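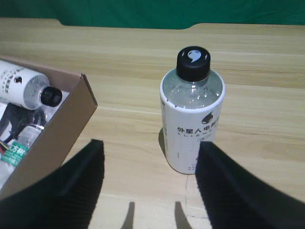
4.2 What people keep, and why they say they keep it

The literature on household clutter has long assumed that objects stay in the home because somebody decided they should. Our interviews in Ernside suggest a lazier mechanism. Of the 3160 retained items logged by residents, most had never been the subject of a decision of any kind. They had been put down. Packaging is the purest case, as it arrives uninvited and has already done its job by the time anyone looks at it. A plastic drink bottle like the one in Figure 3, with its black ridged cap and white label over the lower part, is designed to be finished with, and yet the bottle was the item our respondents were most ready to defend. It could be refilled. It had a good lid. One man in Urngate described his as "basically a flask," a view his wife asked us to record that she did not share.

Following Achterberg's scheme, we coded the stated reasons as use, sentiment or postponement. The coders (Kincaid and Khokhar) agreed readily on the first two and argued over the third well into July. Their trouble was that postponement tends to dress up as use. A respondent who says a jar "will come in handy" is making a forecast, and we had no wish to follow 200 households until the jar did. In the end we accepted a claim of use only when the respondent could name a purpose and a month. This rule emptied the category considerably, and it cost us some goodwill in Illow, where people felt they were being marked.

Figure 3. Packaging and its second careers.
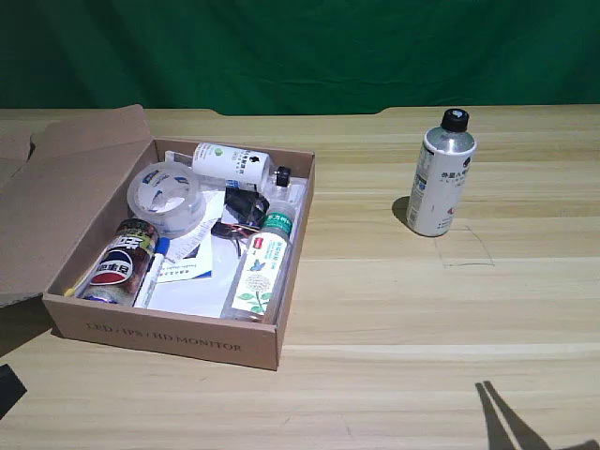 Boxes behaved differently from every other class of item. Respondents spoke of a bottle or a jar as a thing in itself, but a box was nearly always discussed in terms of what had ended up in it, and the original contents survived only as a name. Households referred to "the kettle box" years after the kettle had gone, and visitors were expected to keep up. The carton in Figure 3 still announces an LED IPS HD monitor on its front wall, while the things packed inside include a clear roll of packing tape. Fitzsimmons has called this drift "label lag," and we adopt her term with the small complaint that it makes the habit sound like an oversight. Several residents knew perfectly well what the printing said and saw no reason to be bossed around by it.

Lag was longest in homes with a spare room. Naidoo's earlier Marinho survey reported the opposite, but there the interviews took place in kitchens, and on the subject of the spare room people in kitchens are not to be trusted — we include ourselves. When the question was put again with the interviewer standing in the room concerned, answers grew shorter and the number of admitted boxes rose. Three respondents offered us one to take home.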